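How to Hand a Boring Job to Two Robot Arms Without Annoying Everyone Who Used to Do It

By Lacey Holroyd
Saturday, September 19, 2026
4 min read

At Nondcombe we pack and shelve canned goods for small shops, and in July we started giving the shelving to a two-armed cell called Linanholm. I was the shelving lead. I am now the person who writes pages like this one. If your site is next, these steps should save you some of the sulking we did.

1. Write down the job as it is really done

Management's version of our job was one line: "Move cans from floor to shelf." The version my crew wrote ran to 57 lines and included which hand you use when your wrist is sore. Use the long one. Pay people for the afternoon it takes to write it.
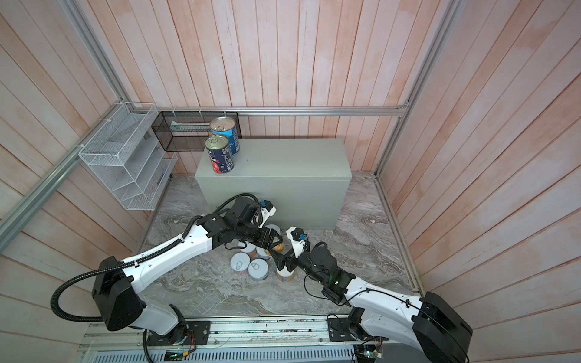
Picking order was the first argument we had. People grab whatever is closest and sort it out later, which works fine when you have elbows that fold politely. Two arms sharing one small patch of floor need to be told who goes where. When the left gripper is closed on a can in the middle of a bunch and the right one is hovering over the next, there's very little daylight between them. Decide which arm has right of way, put it in writing, and tape it up where the night shift can see it.

2. Keep the shelf rules you already had

Ours were simple. Tall cans at the back or the left end, short ones filling in to the right, no stacking. Don't let anybody "optimize" this in the first month. If the rules stay the same, anyone on the floor can glance over and know when something is off. Annan, on days, spots a can in the wrong place faster than the software does and is not modest about it.
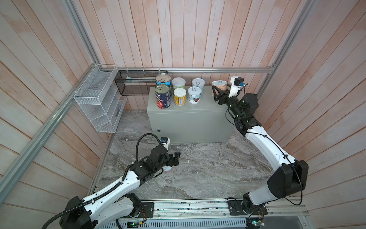
3. Rewrite the job titles last

We did this first and regretted it. Four of us became "automation partners" on a Monday, with badges, before the cell had shelved a thing. Wait until you know what people do all day. For us it's loading the floor, checking labels, clearing jams, and wiping down the rail.

4. Agree on what happens to the saved time

Get it from your manager in an email. Drestico, who sold us the cell, talked about 2,000 cans a shift. We got 500 the first week, and the plan for our free hours had been built on the bigger number. We now do 70 minutes of training each week, which everyone complained about until it was threatened.

5. Give the crew the stop button

Anyone can press it, and no form gets filled out unless it's pressed twice in an hour. Our old form had a box for "reason for lack of confidence." Leave that box off yours.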